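Drirkska Opens Orders for Ouali Simulation Kit for Gripper Training

Package gives robotics teams dimly lit and cluttered virtual work areas before equipment reaches the floor

UTTHORPE, 19 December 2022 – Drirkska today opened orders for Ouali, a simulation kit for companies and schools that program robotic grippers for picking and sorting work. The kit contains a library of virtual work areas, a set of gripper models and the tools needed to record and replay practice runs. Deliveries will begin in June.

Ouali is intended for teams that must prepare a robot for a new task while the robot itself is in use elsewhere or has yet to be installed. Users select a work area, place containers and goods within it, and run the gripper from its own point of view. Each run is stored with the settings that produced it and can be repeated by another member of the team on a different computer.

"Our customers asked for practice material that resembles the rooms they work in, including the poorly lit ones," said Meriem Kamel, director of products at Drirkska. "A bright white table is easy to build and easy to learn on. Most of our effort over the past year went into darker rooms and uneven surfaces."

The first release includes 200 work areas. Surface, color and lighting can be changed separately in each one, and teams may add containers and goods of their own through the import tool. Runs may be saved as still views, as full recordings or as joint data alone.

Ouali was tried before release at 11 sites, among them the training center operated by Plonmont, a packaging services company. Plonmont staff used the kit to prepare sorting tasks for two new lines and have since placed an order for permanent use.

"We were able to let new operators make their mistakes on a screen," said Wayne Gosling, head of training at Plonmont. "They came to the line with a fair idea of how the fingers close and how little of the bin can be seen from the wrist. We have asked for more container shapes, and Drirkska has agreed to supply them."

Included in the Kit

Work areas. Each area may be run in bright, normal or low light. Table and floor finishes range from plain, flat color to mottled and grained textures.

Gripper models. Two-finger grippers are supplied with adjustable opening width. In the low-light view reproduced with this release, the gripper stands open and empty, with a dark, mottled blue-gray surface and a plain reddish-brown one beyond it and part of a green-rimmed object at the upper left. 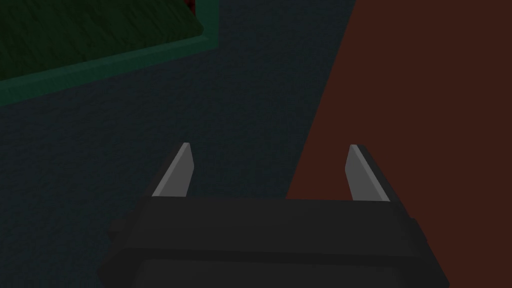
Recording tools. Runs are logged automatically and can be sorted by task, operator or work area. A review screen shows two runs side by side.

Support. Every order includes one year of telephone and email support from the Utthorpe office, along with a printed setup guide.

Availability and Pricing

Ouali is sold by yearly license. A single-seat license is priced at $2222. Schools and public training centers may apply for a reduced rate of $1000 per seat. Existing Drirkska customers will receive ordering instructions from their account representative.

About Drirkska

Drirkska develops training and simulation software for industrial automation. The company is based in Utthorpe and serves manufacturers, warehouses and technical schools.

Media contact: Flora MacLeish, Press Office, Drirkska, Utthorpe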